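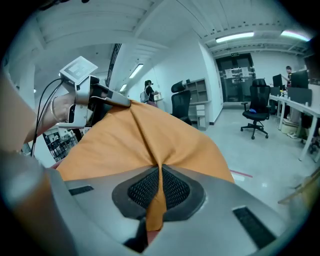
Hjaltested, October

Lalit Katiyar bought the Allura Milk Bar from Sota Ogura for 1,387 pounds, stock and soda fountain included. The fountain had 4 taps, one of them seized. The lease ran to 76 Canulwood Street only; the yard behind it belonged to the bakery.

Ogura stayed on through the handover. He entered each syrup in the ledger by gallon and supplier.

"Who is Fisidach?" Katiyar asked.

"Lemon. He wants cash."

Katiyar wrote it down. At closing they balanced the till, found it 47 pence short, and started over from the morning's float.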